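Folding the slippery stuff

I can fold a cotton T-shirt in my sleep. Sports clothes are another story! That shiny polyester slides off the pile, pops open the minute you let go, and then you open the drawer on Wednesday and it looks like you never did a thing. I have two kids in soccer, so I fold a lot of it.

What helped most was changing where I fold. I used to do it all on the kitchen counter, and everything skated around. Now I use a surface with some grab to it. Felt is great, so is an old wool blanket, and even a bath towel will do if you pull it tight.

Lay the piece down and smooth it from the middle out with the flat of your hand. Don't yank on the hems – that just makes new wrinkles. Bring the sides in, press the air out, then fold up from the bottom in short turns. If it has a waistband or a thick trim, finish with that on the outside. The heavier edge holds everything shut.

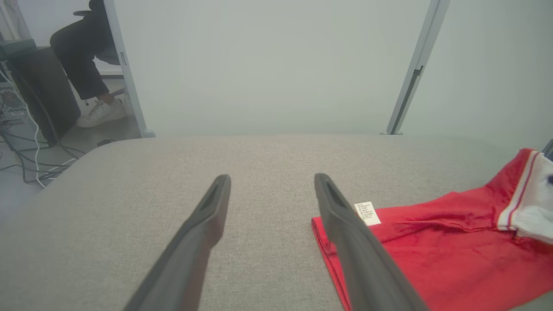

Skip the fabric softener too. I know, I know, it smells nice, but it leaves a coating and the shirts end up even slicker (and they hold on to gym smell, ugh). I use half the detergent I used to and hang everything on the rack overnight.

For creases that just won't quit, hang the thing in the bathroom while somebody showers. If you have to iron, go on the very lowest setting with a dish towel in between, and stay away from printed numbers and logos altogether. I melted the 7 off a jersey once and I still hear about it.

One more thing, reds get washed by themselves the first couple of times. Cold water, inside out. My husband had a pink undershirt for most of February before I learned that one.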